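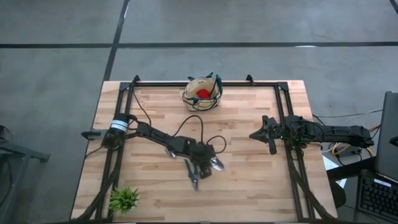

Butcher-block worktop with fabric bag and bright metal pieces.

News > Product releases > Garden and outdoor

Filed under: Hand tools, Storage

Bovano adds three-piece Geltura set to its garden hand tool range

Ondenberg, 31 October 2019. Bovano has extended its garden range with the Geltura set, which consists of two hand tools and a canvas bag for carrying and storing them. The set is intended for planting and edge work in small beds, raised borders and containers.

Both tools have pale wooden handles of cylindrical form. The handles are supplied with a light oil finish and can be re-oiled by the user. No varnish is applied, as varnish tends to lift where a handle is gripped with damp gloves.

Orders from the trade are being taken now through Garcia, which distributes the Bovano range to independent garden centres. The set is packed flat, with the bag folded under the tools, and the carton carries a hanging tab for wall display.

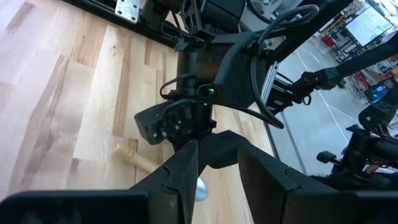 Bovano Garden Products | Hand Tools Department

The trowel has a short, narrow metal blade. It is suited to bulbs, plug plants and close weeding, where a wide blade would disturb neighbouring roots. It is not designed for levering out stones or breaking compacted ground.

The edging tool has a broad half-moon blade in steel, joined to the handle by a metal ferrule. The curved edge is pressed down into the turf and rocked from side to side to cut a clean line. The blade can be sharpened with a flat file, working along the existing bevel.

The bag is made from beige canvas with black trim. A band of black webbing runs round the upper part and forms the outer pockets, which take labels, twine and gloves. The top is open, so tools can be put in with the handles upwards.

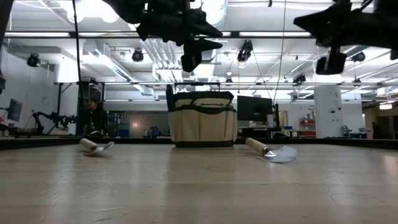 Care and storage

Soil should be brushed off after use and the blades wiped dry before they go back in the bag. A thin coat of oil on the metal is advised before winter storage. The bag should be emptied and sponged with cold water, then left to dry in the open. It must not be machine washed or tumble dried.

Availability

The Geltura set is sold complete. Replacement bags can be ordered separately through Garcia. The tools are covered for 12 months against faults in materials and assembly; wear to the cutting edge and damage from levering are excluded.

Trade enquiries: Bovano Hand Tools Department, Ondenberg.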